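August
By the Sinddale Household Page

The Vadeck Table Mat, After a Summer of Abuse

I bought the Vadeck mat for the dining table, which has had a hard life. It has been a desk, a sewing bench, a place to gut a pumpkin and, two or three times a year, somewhere to eat. A previous mat, bought cheap, had curled up at the corners until it looked like it was trying to leave. So when the Reddy hardware store put the Vadeck in the window at $29, I went in and paid for it like an adult with a plan.

It comes rolled in a tube. The instructions say to lay it flat "for a short period" before use. In my house the short period was nine days, with a dictionary on each corner and a cast iron pan in the middle, and we ate around the pan. After that it stayed down, and I'll give it credit, it has stayed down ever since.

The surface is good. It has enough grip that a sheet of paper doesn't skate off when you lean on it, and enough give that a dropped needle doesn't bounce under the radiator to join the others. The back is the same stuff without the printed lines. Vadeck calls this "reversible," in the way that a sock is reversible.

About those lines. One side of the mat is marked in inches, and I checked them against a steel ruler, because that is the sort of evening I have now. They were right all the way across. My old mat lost an eighth of an inch somewhere past the middle, and I have a set of curtains that will tell you exactly where.

The box promises 3,000 cuts before the surface shows wear. I can't confirm this. I lost count early on and was relieved. I can say that after a summer of hemming, model glue, gift wrap, a school volcano and one very determined attempt at a linoleum print, there are marks you can feel with a thumbnail but none that catch a blade. The linoleum print was supposed to be a heron. It's on the fridge, where visitors say nice things about the duck.

Cleaning is where the wryness in this review stops being affectionate. Pencil wipes off. Tea wipes off. Red marker does not, and if you put anything hotter than a mug on it you'll get a ripple. I did this with a small iron set to "silk," having read the warning and decided it was meant for somebody else. The ripple has settled a bit but a pencil still knows where it is.

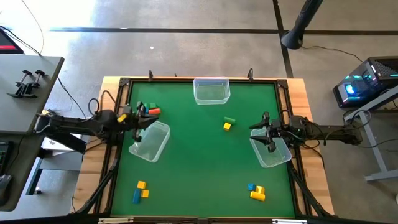
One reader wrote to say the ripple can be coaxed out: leave the mat on a warm floor with a board over it, weight on the board, and don't peek until the next morning. The same reader has owned the Stalska mat for years, thinks the Vadeck is overpriced, and would like it known that a kitchen table ought to be left bare anyway.

I tried the board. It helped, maybe by half. On the question of bare tables I have nothing to say to anyone whose children are grown.

The Stalska does deserve a mention. It's thicker and heavier, and I borrowed one for a couple of weeks to be fair. It lies flat out of the box, no dictionaries. It also smells like a new shower curtain – not for a day or so, but for the whole of its stay – and it's too stiff to roll up when company comes. You have to stand it behind a door, and then the door doesn't open all the way, and then you're a person who enters the pantry sideways. If you have a workroom, get the Stalska and open a window. If your workroom is also where the gravy goes, I'd stay with the Vadeck.

On the store's website there are 413 reviews of the Vadeck, and I read more of them than I meant to. A good many give it one star because it arrived rolled. One gives it five stars and describes, at some length, a different product (a garden hose, as far as I could tell). The complaint that comes up most among people who clearly own the thing is the size. It comes in small and large, and the small is too small for anything but stamps. Buy the large. Measure the table first, including the part where the table gets narrower that you've forgotten about.

Would I buy it again? Yes, at the same price, and I'd move the iron to another floor of the house. The marker stain is shaped a little like Ohio and I've stopped noticing it unless there's soup.

Last updated: August. Added a note on the large size and corrected the setting on the iron.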